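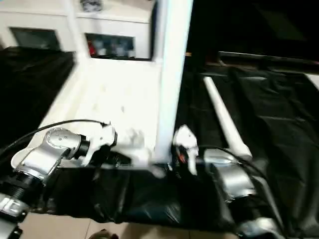 Bevow Property Services, Furnishings and Equipment Section
Workroom Inspection Checklist with Comments
Site: Darninberg
Form 146
Date of inspection: Tuesday, December 11, 2018

Mark each item Satisfactory, Needs Attention, or Not Applicable. Comments are required for every item marked Needs Attention.

1. Work table covered before parts are set out
Satisfactory. Black plastic sheeting is in use over the table. Folds should be pressed flat where tubes are to be laid, as a tube resting on a crease may roll.

2. White tabletop clean
Needs Attention. Light gray smudges noted. Wipe with a damp cloth at the end of the session.

3. Loose tubes kept clear of the table edge
Satisfactory. Tubes may lie on the sheeting during work. They are to be returned to the rack in Room 257 overnight.

4. Walking space around the table
Satisfactory. The November report recorded packing material on the floor tiles. It has been removed.

5. Display cabinet
Needs Attention. The cabinet remains in the room by agreement with the Plilunden office. Nothing further is to be placed on top of it. The small items kept inside should be moved to the back of their compartment before any long tube or pole is carried past.

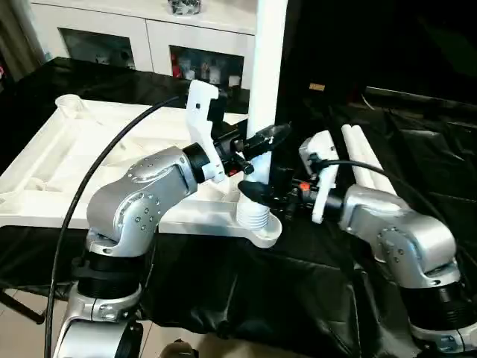
6. Upright pole and base frame
Satisfactory, with comment. The pole must stand vertical in its collar, and the white frame must lie flat on the table before the pole is released. Staff should check the ribbed collar for splits at each inspection and report any damage on Form 327.

7. Frame compartments and corner socket
Not Applicable. Examination of the inner compartments and the cup-shaped socket is assigned to the Akbari parts list and will be recorded there.

8. Cables
Satisfactory. Cables are to be kept out from under the base frame at all times.

9. Curtain
Satisfactory. Keep drawn back from the work table.

Items marked Needs Attention: 2, 5
Corrections are due within 3 working days. The completed form is to be retained in the site binder, with a copy sent to the Plilunden office.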